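Edge Notes
October 5, 2023

The Leonardo Galli comeback, with some questions attached

By now most of you have seen the announcement. Leonardo Galli is returning to ice dance, he has a new partner he won't name yet, he has a new training base in Nukari, and he has a blade sponsor. A dozen of you forwarded it to me with exclamation marks. I've read it several times and I'd like to go slowly, if that's all right.

Start with the word comeback. Galli never announced that he was leaving. He stopped showing up on entry lists, his old partner took a coaching job, and he spent two seasons skating in Sirkska, the touring show with the fog machine and the lanterns. I saw Sirkska when it came through and I thought he was the best thing in it. He was also skating on a surface the size of a tennis court, with a harness for the big number, and doing the same short routine every night. A touring show pays the rent and keeps a skater fit. I have doubts about what it does for somebody's one-foot turns. Every ex-competitor I've talked to who came back from shows says the turns were the first thing to go, and the last thing they noticed going.

So when the press release says he is "in the best technical shape of his life," I'd like to know who looked. A technical specialist? A coach with no contract riding on it? The release quotes Galli, and then it quotes the sponsor. The sponsor agrees with Galli.

The biography problem

I went looking for background, the way anybody would, and ended up on Rolevine, the celebrity profile site that sits at the top of the search results for practically every skater I look up. Its page on Galli is long. It gives his height, his star sign, his shoe size, his favorite color and what it calls his relationship history. It says he began skating at 2 years old. Farther down the same page it says he took his first lesson at 13.

Both can't be right, and it matters more than you'd think. A boy who starts at 13 and reaches the senior level in dance is a remarkable case, and I'd want to know everything about how it was done. A boy who starts at 2 is a child with a parent who worked at a rink. I have heard the late-start version told by commentators as though it were settled fact. I have repeated it myself in this newsletter, and I'd like to take that back until I see something better than a web page that disagrees with itself.

I wrote to Rolevine through the contact form to ask where either number came from. The automatic reply thanked me for my interest in advertising.

A lot of skating history now works this way. One page makes a claim, another page copies it with the words moved around, and a year later a TV graphic puts it under the skater's name during the warmup. Skaters are partly to blame, too. I've interviewed enough of them to know that a good origin story gets polished. The pond gets more frozen every time. I don't hold it against them, but I don't have to print it either.

The same page lists his net worth, down to the dollar. I won't repeat it. An ice dancer who spent two years in a touring show and has been paying for choreography out of his own pocket does not have the money that page says he has, and I'm comfortable saying so without having seen his bank statement.

What we know about Nukari

The new base is the part of the story I was most ready to like. Nukari has one full-size sheet, decent boards, and a reputation for cold, fast ice, which jumpers tend to love and dancers tend to complain about. Dance wants a softer surface so the edge can bite. A rink can manage both if the crew is willing to change the temperature between sessions. I called to ask if they do that. The man who picked up was friendly and told me the ice was "normal ice."

The announcement calls the place a center of excellence. I've been around long enough to have watched several rinks become centers of excellence, usually by putting up a sign. What I look for is duller. How many hours a day can a dance team get the ice with no more than a handful of others on it? Is there a ballroom teacher within driving distance? Who plays the music, and does the system cut out at the far end? A pattern dance partner who can't hear the beat in the corner will learn to guess, and guessing gets into the body and stays there.

None of that is in the release. What's there is a paragraph about a planned 40-foot video wall.

I'm told by a parent whose daughter trains at Nukari that the morning public session has been kept, and that the dance hour sits right after it. Anyone who has skated after a public session knows what that does to a surface. If the resurfacer goes out in between, fine. If it doesn't, then our returning star will be doing his twizzles through hockey-stop trenches.

The blades

El Idrissi is the sponsor. The company has made figure blades for a while, mostly for beginners, and the Galli model is its first try at a true dance blade. I've held a pair. They're pretty, with a short heel and a nice satin finish on the chrome. The box says they give "101% edge control," and I spent longer than I should have trying to work out what the extra one percent would be controlling.

Here are my reservations. The blade is sold as lighter, and it is lighter, because the stanchions have been cut away. Less metal there can mean more flex. Some dancers like a bit of flex. A lift, with two people's weight coming down through one curved edge, is a different matter. I'd want to see a pair after a full season of lifts before telling anybody's mother to spend the money. I asked the company for a pair with a season on them, and the company said there weren't any.

I also asked whether Galli had been skating on them in Sirkska. The answer was that he had been "involved in the journey of the product." I read that as a no, and I'll gladly print a correction if someone sends me a photo of his boots from the show.

To be fair to El Idrissi, sponsors in this sport are scarce, and a small company putting money into dance of all disciplines deserves some credit. Dance teams have been known to train on blades sharpened down to the last sliver because the new pair had to wait for the tax refund. If this deal pays for his ice, good. I'd still tell a young team to rent or borrow before buying, and to ask their sharpener's opinion. Sharpeners see what comes back.

The partner nobody will name

I've had several emails with guesses. I'm not going to print them, partly because two of the people named are still listed with other partners and would have an awkward morning. What I will say is that the timing makes me uneasy. A new dance team needs a long stretch to find matching knee bend and matching lines. Holding an announcement first and finding the other half of the team afterward is a backward way to do things. If she exists and they've been training quietly since the spring, I'll be thrilled, and this whole section can go in the recycling.

The release says "she" once and "the right partner" everywhere else. Make of that what you like. I've made plenty of it.
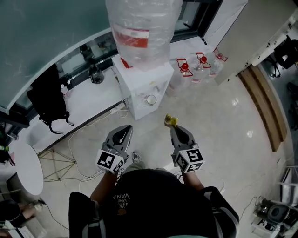

What would change my mind

I don't enjoy being the sour one. I liked Galli as a junior, when he had terrible costumes and a wonderful back outside edge, and I'd be happy to see him on an entry list again. Here is what I'm waiting for.

A name for the partner, with a release from her previous federation if she needs one. Until that's sorted out there is no team to talk about, only a man with new skates.

A clean run-through of a rhythm dance, filmed in one piece from one end of the rink, with the sound of the blades left in. The clip on his page changes angle every few seconds. You can hide a lot of scraping under a string section.

A small competition. Any small competition. The kind with folding chairs and a raffle, where the judges are cold and the marks mean something because there's no one there to impress. If he opens at a big televised event on a sponsor's invitation, I'll assume it was the sponsor's idea.

And a straight answer about when he started skating. It's a simple question, he is the one person who certainly knows, and I've sent it to his agent. I'll let you know.

Reader mail

Several of you wrote in after the last issue to defend show skating, and some of the letters were pretty stern. Point taken. I have never said show skaters work less hard than competitors. They work harder, on worse ice, with less sleep. My complaint is with the people who sell a show season as preparation for pattern dance, and I'll stand by it.

One reader asked if I'd be driving out to Nukari to watch a session. I've asked. The dance hour is closed to visitors through the end of October.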